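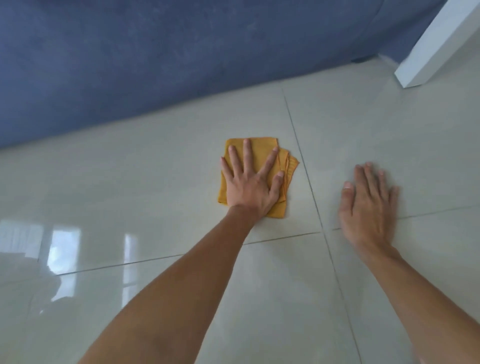
Section 3: Mopping Day with the Purken Floor Soap

Okay, you've got the bottle open and the bucket out. I've been using Purken on my own tile since last December, and this is the order I do things in now, after getting it wrong a few times.

1. Sweep first. I mean the corners too. Grit turns into gray paste the second it meets water, and then you're just painting with it.

2. Fill the bucket with warm water up to the line and add one capful of soap. One! I used to do two and my kitchen was sticky for a week.

3. Start at the far wall and back toward the door. Do a patch as wide as your reach, rinse the cloth, wring it hard, move on.

4. Change the water when you can't see the bottom of the bucket. In my place that's usually after the hallway.

5. Go over everything once more with plain water. The label says this step is optional. I skip it in the laundry room and nowhere else.

6. Let the floor dry for 20 minutes before you put the rugs back.

Note: If you have the Tetska refill pouch (part number 788), it's the same soap but thicker. Shake it, then use half a capful. The pouch doesn't stand up on its own, so I keep mine in an old coffee can.

Note: Old grout lines may need a second pass with a soft brush. Go along the line - scrubbing across it just wears out the brush.

Caution: Don't mix this with bleach or with anything that has bleach in it. Same goes for vinegar, which takes the shine off some stone. If your floor is stone and you're not sure what kind, try a spot behind the door first and leave it overnight.

Caution: Wet tile is slick. Keep kids and dogs on the other side of a closed door until it's dry. Mine still get through, so I put a chair there too.

Storing it: cap on tight, upright, somewhere that doesn't freeze. I lost a whole bottle in the garage one winter. It went lumpy and never came back, even after a good shake.

For waxed wood floors, skip ahead to Section 4. The steps are different and you'll want a lot less water.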